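Moving the village library: speaker notes
Roswitha Koller, June 7, 2020

Thank everyone for coming. Mention the fire exits and the tea.

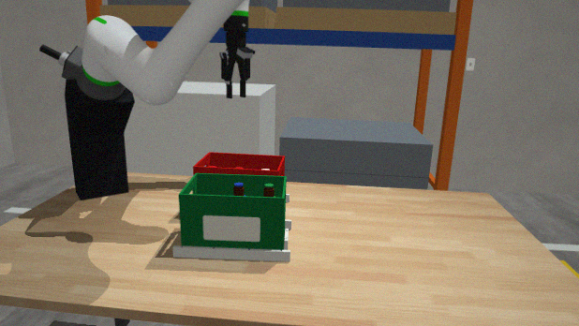
Start with the size of the job. The old library in Grellance held 4,000 books in two rooms above the bank, with one narrow staircase. The new one is on the ground floor in Horkel Street, 190 metres away. We had seven days between handing back one set of keys and opening the other door.

Weeding came first. We took 1,355 books off the shelves before the move. Most had not been borrowed for years. Say plainly that people were upset about this, and that I would do it again. The local history stayed, all of it, including the parish magazines.

Next, order. Teodoro Bermúdez measured every shelf in the new building and drew a plan on squared paper. Each load got a number that matched a shelf. We packed from the end of the alphabet backwards, which meant A came off the van last — wrong, as we found on the first morning. Pause here, someone usually laughs.

Weight. Atlases and art books go in small loads. Paperbacks can fill whatever you have.

The catalogue. We kept the old card drawers as well as the computer. Explain the Rainer bequest briefly if anyone looks puzzled, otherwise skip it.

What went wrong: large print ended up on the top shelves, and we had to shift it the following week. The returns box did not fit through the door.

Questions. If asked about cost, refer them to the Flenlow report on the side table.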